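Against the wall text

Sunday, December 31, 2017

Last show of the year for me was the photo survey at the Clanham, and I left annoyed. Not at the pictures. At the words stuck up next to them.

238 prints. Every one with a label, some running to 150 words, all in that gray type you have to lean in for. So people lean in. They read, they glance up at the photograph, maybe two seconds, they move along to the next label. I did it too. Got through an entire room of night highways and couldn't have told you afterward which ones had cars in them.

I used to defend labels. Dates, places, fine, who doesn't want to know where the road goes. But these don't stop there. They tell you the picture "interrogates distance." They tell you you're uneasy. Maybe I was hungry.

Compare the little Ruvau space in April. 35 photographs, no labels, a folded sheet by the door if you wanted titles. Most people left it in the pile. A woman next to me stood at one print of a laundromat so long I started to feel rude for waiting. Then it was my turn and I stood there just as long. What was I looking at? A dryer door, the light in it. Couldn't say more and didn't need too.

The usual answer is that labels are for people who don't know photography, and taking them down is snobbish. I don't buy it. People look at pictures all day long, up to four hours on a phone going by my own sorry habits, and they get them fine. Its the wall that makes them nervous, and the label makes it worse, because now there's a right answer and they missed it.

Books have the same disease. The big Villanueva volume has an essay at the front, an essay at the back, and notes in between. Lovely printing. I skipped to the plates and felt guilty about it for a week. 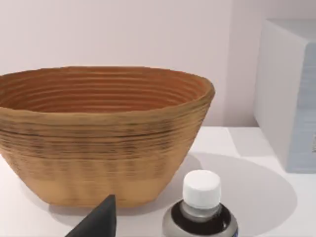 Bowl and bottle, computer rendering.

Trasavness is putting its whole archive online next year, 3502 images, and they're asking for input on how to present it. Mine: title, year, place. Put the rest behind a click. Let people get bored in front of a picture for a minute, let them get it wrong. I've been wrong about photographs I loved for years and it did me no harm.

And bigger type, please.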